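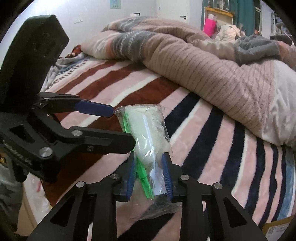
Salamatu Ojo had the bed made by four o'clock, so that was where everything went. The striped cover had belonged to her aunt, and it took up most of the room.

"You can't put it all on there," Gwenllian said from the door. "Where will she sleep?"

"She doesn't get in until ten. We'll be finished."

They were not finished by ten. Clearing out the flat in Loscombe had produced 46 boxes, and 2 of them had no label at all. Salamatu opened the first with a kitchen knife. It held extension cords, a hot water bottle and a tin of buttons. The second was full of small things still in their wrappers.

"She bought these and never opened them," Gwenllian said.

"She bought them for people."

Gwenllian picked up a clear plastic packet and turned it over. There was something pale and plump inside, a bit of green plastic, and a flat thing lying on top. One corner of the wrapping had been twisted and pulled.

"What is it?"

"I don't know. Some kind of kit."

"For what?"

Salamatu took it from her and held it near the lamp. The plastic was so shiny that she had to keep tilting it. There was no note with it. On the other packets her aunt had stuck strips of masking tape with names. Modupe. Zdzisław downstairs. The girl at Greler's.

"Maybe somebody started opening it and stopped," Gwenllian said.

"Maybe she did."

They put it by the pillow and went on. The rest went quickly. Soap for Modupe, a pack of playing cards for Zdzisław, three pairs of socks for a man neither of them had heard of. At seven they ate toast standing up. At nine Gwenllian found an envelope with 300 in it, all in tens, and they counted it again and put it back.

The taxi came at twenty past ten. Her aunt walked in with her coat on, looked at the bed, and went straight to the pillow.

"You found it," she said.

"What is it?" Salamatu asked.

"It was on the counter at Gwilliam's, by the register. I thought it was pretty." She pressed the packet with her thumb and listened to it crackle. "I was going to see what it did."

"Do you want to open it?"

"Not tonight. Where are my slippers?"

The slippers were in a box in the hall, under the iron. By the time Salamatu came back with them, her aunt had moved the socks and the soap to the chair and was lying down on the stripes, still in her coat, with the packet on her chest.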